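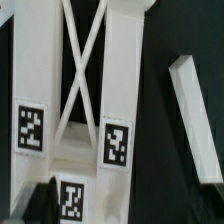

Section 4. Assembling and Marking the Braced Column Unit

Read this section through once before you start. It covers joining the two columns, fitting the cross braces and the ledge, and attaching the square markers. Printing the parts is covered in Section 3. If you bought the Lanau kit with the parts already printed, check them against the packing slip and begin at 4.1.

4.1 Preparing the parts

1. Lay all the printed parts on a flat table with a soft cloth under them.

2. Trim any strings or blobs from the brace ends with a sharp knife. Cut away from your hand.

3. Run a fingertip along each brace. A faint layer texture is normal and does not need sanding. A ridge you can catch with a fingernail does, but only at the ends, where the brace enters its pocket.

4. Wipe the columns with a dry lint-free cloth. Do not use acetone or furniture polish. Both leave patches on the matte finish, and polish will stop the marker backing from sticking.

Note: Small differences in white between parts come from changing spools partway through a print. They have no effect on fit.

4.2 Joining the columns and ledge

1. Stand the left column upright with the brace pockets facing inward.

2. Push the left end of the ledge into its slot until the shoulder meets the column. It should go in with hand pressure.

3. Bring the right column up to the other end and press the two together. Keep the columns parallel as you push.

4. Check both inside corners with a square. If one is off, pull the ledge out halfway and seat it again.

Caution: Do not tap the ledge home with a hammer, even through a block of wood. The slot wall splits along the layer lines and can't be repaired with the adhesive in the kit.

4.3 Fitting the cross braces

The two braces cross to form an X between the columns, above the ledge. They are thin and will snap if they are bent sharply, so take your time here.

1. Dry-fit both braces first, without adhesive.

2. Seat the upper end of the rear brace, then ease the lower end into its pocket.

3. Fit the front brace the same way, running in the opposite direction.

4. Look at the crossing point. The braces should rest against each other with no visible bow. If either one bows, it is too long. Take a little off the lower end and try again.

5. When you are satisfied with the fit, take the braces out, put one small drop of adhesive in each pocket, and refit them in the same order.

6. Leave the unit standing overnight.

Caution: Open a window when you use the adhesive, and keep it off the front faces of the columns.

4.4 Attaching the markers

Markers are printed on white paper. Use the Tarnura sheet supplied, or print your own from the Prosow template file on plain matte paper. Glossy paper reflects the room lights and makes the pattern hard to read.

1. Cut out each marker just outside its black border so that a narrow white margin is left on all sides. Do not cut into the black.

2. Decide where each marker goes before you peel anything. Use flat faces only. Keep clear of the rounded column edges.

3. Put a light pencil line where the bottom edge of the marker will sit.

4. Peel back one corner of the adhesive film, set that corner on the line, and smooth the marker down as you pull the rest of the film away.

5. Press from the center outward with a clean cloth. Lift and relay the marker right away if you see a bubble or a crease.

6. Write the marker number and its position in the table at the back of this manual.

Note: Each pattern is different. Do not use the same marker twice on one unit, and do not trim two markers at once, as they are easy to mix up when the numbers are cut off.

4.5 Checking the finished unit

Place the unit where it will be used and check the following.

The columns stand upright and do not rock.
Both braces are seated at both ends.
The ledge is clear of adhesive and trimmings.
Every marker lies flat, with its whole border showing.

A dark cloth hung behind the unit makes the braces much easier to see against the gap. Szabó black backing cloth is listed under accessories, but any dull black fabric will do.

4.6 Care

Dust with a soft brush. Keep the unit away from heaters and out of direct sun, which can warp the braces over a summer. Replace any marker that has a torn edge, a stain, or a lifted corner. Replacement marker sheets are part 1732. Spare braces are part 750, sold in pairs.

Questions about this section can be sent to Chun-hung Chien at the Lanau parts desk. Please give the number printed on your packing slip.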